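Workshop Tips: Bench Robot Rules Worth Keeping (and a Few to Skip)

Every arm sold for a home shop comes with a sheet of rules. The one from Grasitard had enough warnings to paper a closet, and most of them were there for the lawyers. I went through it with Zinhle Chauke, who has run small arms longer than I have, and we kept what earned its place.

1. Cover the bench. Brown paper is fine. I was told I needed a special mat and I still don't believe it. Tape the edges flat and change the paper when it tears. A few creases never hurt anything on my bench.

2. Mark it off with masking tape. Blue shows up well on brown. The lines don't have to be perfect, whatever the forums say, but they do have to stay put. If you move one, write it down, or you'll be chasing a bad pick for an evening.
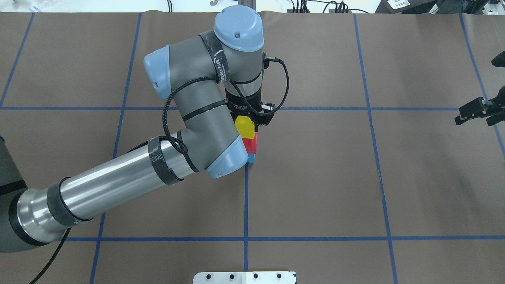 Issue 481

3. Look at the cable before you look at anything else. Cable along an arm needs slack at every joint, and slack is exactly what catches on things. Run each joint by hand through its travel with the power off. The sheet says to do this "periodically." I'd say every time you change the setup.

4. Stack low. Three blocks is plenty for testing. People like tall towers for showing off, and all you learn from one is that tall towers fall over.

5. Go slow near the stack. The fingers come down right next to things you don't mean to touch. Lwazi Mabuza swears by a fancy approach setting; I tried it and saw no difference that plain low speed didn't give me.

6. With two arms, give each one its own side. Tape makes a good border.

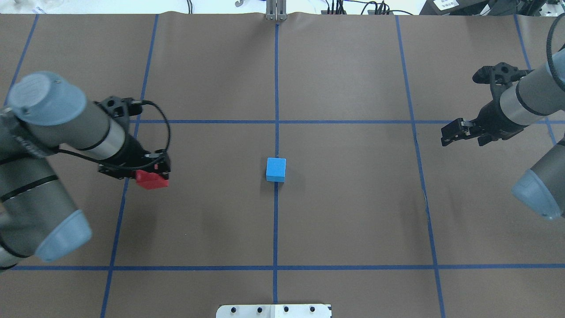
The trouble comes in the middle, where both can reach. My rule is one arm in the center squares at a time, and the other waits outside the line with nothing to do. The "collision avoidance" on the box may be wonderful. I still wouldn't bet a gripper on it.

7. Hands out while the power is on. This is the one rule on the sheet I'd print larger. A dropped block can stay dropped until you've hit the stop. Keep the stop button where you can slap it without leaning over the bench.

8. Skip the "certified" stickers. Kudolmont sells a set that says your bench meets good practice. The sticker doesn't check your bolts. Do that yourself with a wrench.

Nosipho Magagula wrote in to ask whether soft blocks are safer than hard ones. For your fingers, maybe. They squash in the grip, though, and then your settings are off for everything else. Send other questions to the usual address and put "bench rules" on the subject line.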